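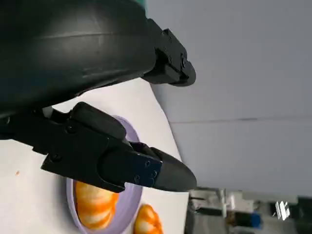
Review: Andach Bench Cell Practice Guide, second edition
Posted April 25, 2018

The Andach guide is 248 pages of house rules for small robot arms working at a table. We bought the printed copy for the Clandis lab and have been following it for pick-and-place work with toy food, mostly shrimp and a plate.

What it covers
Risk assessment, gripper selection, speed limits near people, labelling of runs, and a long chapter on resetting the table between runs. The reset chapter is the best part. It asks you to write down what counts as "on the plate" before you start, including a piece touching the rim. We had three different answers in our own group.

It also wants fasteners on the gripper checked at the start of each shift and after any contact with the table. Our old sheet from Multska only said "inspect regularly". The guide gives you a 10 line form, and it fits on one clipboard page.

What it doesn't
There is very little on wrist cameras. Cable routing gets a paragraph. The index is poor, and the section on background clutter is filed under lighting.

It is no substitute for the safety standards that apply to your site, and says so on page two.

Price
378 dollars from Kravets, binder included. The licence for extra copies is steep for a small lab. A corrected reset form is due in May – wait for that if you can.

Four out of five.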